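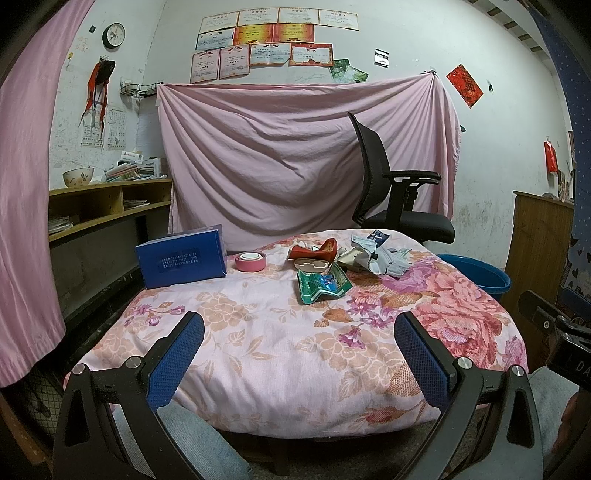 Achilleas Mavromatis wrote in to ask whether the Isow hand gripper is worth the money if all you plan to do with it is record tidying up, and would I please stop reviewing things that cost more than his car. Fair enough, Achilleas! The Isow kit is $430, so unless the car is in a very bad way, we should be safe.

I've had the kit since July, and I like it more than I thought I would. You get the handle, two fingers, the camera mount and a set of spare pads, all in a box the size of a toaster. You squeeze, the fingers close, and the camera sees what the fingers see. Later the recordings go off to train an arm to do the same job. Tidying up is a great test for it, too. A roll of tape is easy. A crumpled foil wrapper is a pain — it folds, it slides, it sticks to its neighbor — and a flat plastic tray lying on a soft quilt will teach you a lot about your own patience.

The blue mesh pads are the best thing in the kit. The old ones from Custano were smooth and let go of anything shiny, and I swore at them often. These have a bit of bite (thin paper still gets away from me now and then). The silver pivot screws do work themselves a little loose, so keep a small screwdriver in your pocket and give them a quarter turn before you start.

What don't I love? The weight, mostly. After 75 pickups in a row my wrist wants a word with me, and I have taken to sitting down and resting my elbow on my leg between grabs. The trigger is stiff for small hands too. Vlachopoulos sells a softer spring that fits, and I wish Isow would just put one in the box.

The upload service is extra, and that's where I'd slow down. The basic plan covers 115 recordings a month, and you can burn through that in a couple of afternoons if you get into the swing of it. I'd start on the basic plan anyway and see how much you really use.

So yes, Achilleas, I'd buy it, with the spare spring. The Korkcombe shop has a demo unit by the register, and they'll let you squeeze it for as long as you like. Take a candy wrapper with you and try that first.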